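Tisura Suture Practice Set, sold by Curnow
Reviewed by Eoin Dunne, 29th June

I bought the Tisura set in January to replace an older one from Plakari that had run out of thread. It costs $34 and comes in a flat box with white braided suture, fine black thread, a pale monofilament, curved needles and a printed stitch guide. Soft tissue to sew is sold separately, and so are instruments. I have used the set most weeks and am almost through the braided suture.

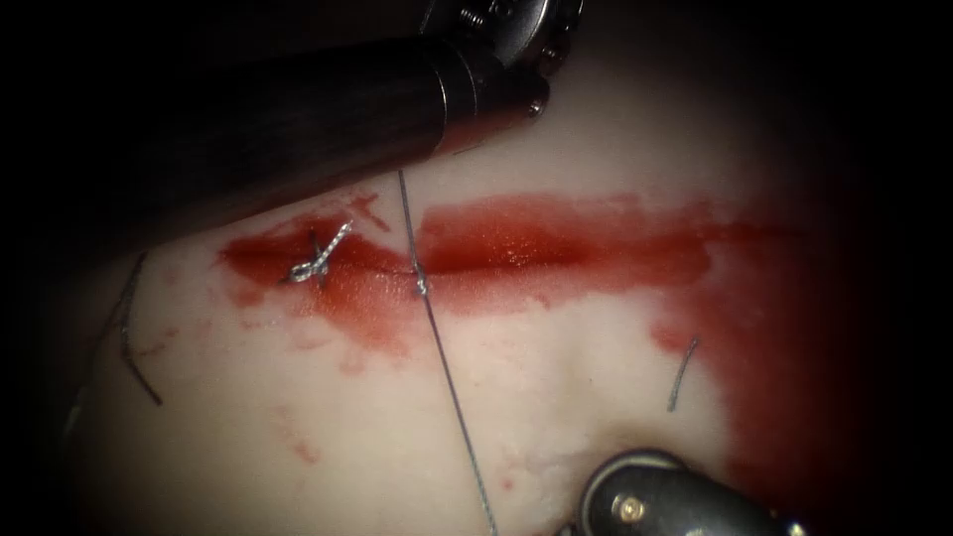

Is the set enough for someone who has never placed a stitch?
Only if they already have tissue and instruments to use with it. The guide covers the simple interrupted stitch well, but it assumes you know how to hold and turn a needle.

The braided suture is the best part of the box. It bends easily, the knots lie flat and they stay put after the second throw. It does pick up fluid, and once it has been through a bloody cut a few times it starts to drag. Cut a fresh length when that happens — pulling harder will tear soft tissue.

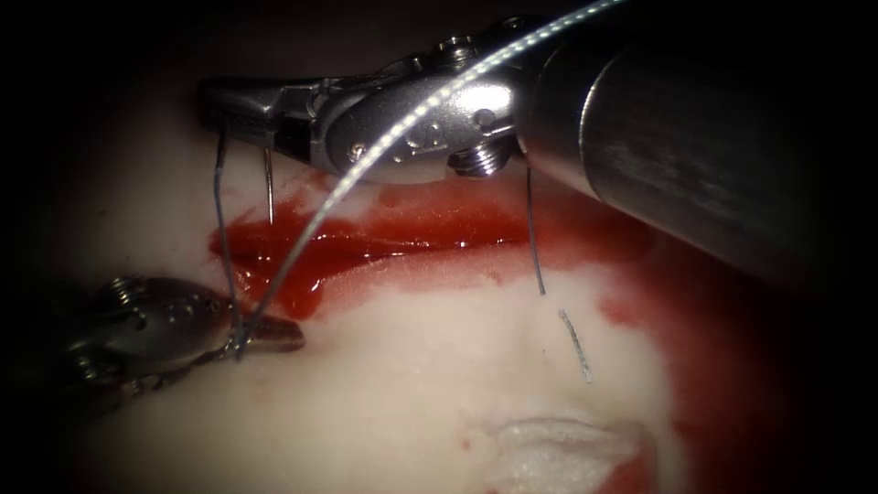 The needles are good for the price. They kept their points for 11 or so passes before I noticed more resistance, and none of them bent. I would have liked more than one size. For shallow bites near the edge of a cut, a smaller curve would be easier to place.

Lighting matters more than I expected with pale tissue. A strong lamp washes out the surface and the fine thread ends are hard to find, so I now set mine lower and off to the side.
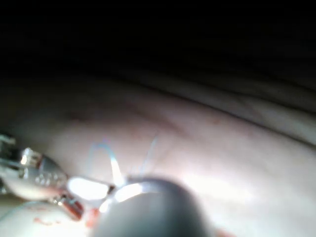
Storage is the weak point. The thread is wound on cards with shallow notches, and it slips off in the box. Yüksel uses small plastic spools for the same thing, and I moved my thread onto a couple of those.

The monofilament is stiff and remembers the shape of the card. It springs into wide loops, and you need extra throws to hold a knot. Drawing it out gently between gloved fingers first helps a little.
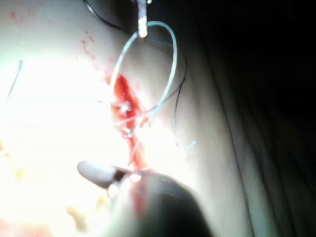 Trim the ends to a few millimeters as you go, or they get caught in the next stitch. The guide leaves this out, along with anything on removing stitches.

Refills are listed on the Curnow site as item 1179. Mine arrived in 2 days. I would buy the set again for the braided suture and the needles, and keep the thread on something other than the cards.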